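About Brodano

Brodano makes and maintains calibration weights for scales used in shops, feed mills, laboratories and shipping rooms. The company was set up by Ifor Gwilliam, who had spent his working life adjusting balances for other firms and wanted a bench of his own. It still works from one building, with the weighing room on the north side, away from the afternoon sun.

What we do

Most of our work is recalibration. A customer sends in a set of weights, we clean them, compare each piece against a reference standard, record the error, and adjust the piece if it is outside its tolerance. The set goes back with a certificate that lists the value found on arrival, the value after adjustment, and the uncertainty of both. Pieces that cannot be adjusted are returned with a note and a quote for a replacement.

We also make new weights. The catalog has 39 standard sizes, in cast iron for the larger commercial classes and in stainless steel for laboratory use. Odd sizes are made to order. A typical request is a hanging weight for a crane scale, or a slotted set for an older beam scale whose original pieces were lost.

How the work is done

Weights are left in the weighing room before comparison so that they reach the temperature of the air and the balance. Small pieces need a few hours. Large iron pieces need a full night. A weight that is warmer than its surroundings sets up a slight upward air current and reads light, and the effect is large enough to matter in the finer classes.

Each piece is compared with its reference in a fixed sequence: standard, test, test, standard. The sequence cancels steady drift in the balance. Air temperature, pressure and humidity are logged at the start and end of each run and used to calculate air density. The buoyancy correction is applied to all stainless steel pieces, and to iron pieces when the customer asks for it. 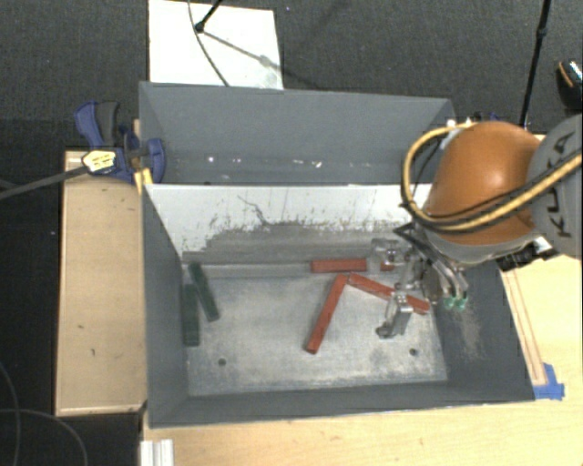
How often should a set of weights be recalibrated?
Once a year suits most commercial sets in regular use. Laboratory sets used as in-house standards are often kept to a shorter period at first, then extended if the recorded values stay stable over several certificates.

The period is the customer's decision. We keep past results on file and can send a plot of each piece over time on request. Iron weights tend to lose mass through handling and chipped paint, although rust and trapped dirt can move the value the other way. A sudden change in one piece usually means it has been dropped.

Equipment and records

The main comparators are serviced every February, and the weighing room closes for 3 days while this is done. Sets received in that period are logged and held for the next run. Reference standards are sent out on a staggered schedule so that at least one full reference set is always on site.

Certificates are issued through Trustero, our online records system. Customers can download current and past certificates there, and auditors can be given read-only access. Paper copies are available at no charge.

Who we work with

We handle 3,000 pieces a year for 400 customers. The largest single account is Dumar, a grain handling firm with truck scales at several sites. The oldest is Morris, a hardware store that sent in its counter weights in our first year and still does.

Sending weights to us

Pack each piece so that it cannot touch its neighbor. Do not clean or polish weights before shipping – cleaning changes the mass, and the value found on arrival is then of little use to you. Include a packing list with the nominal value and serial number of each piece, and state the tolerance class required. Collections can be made from the side door until 4:30 p.m.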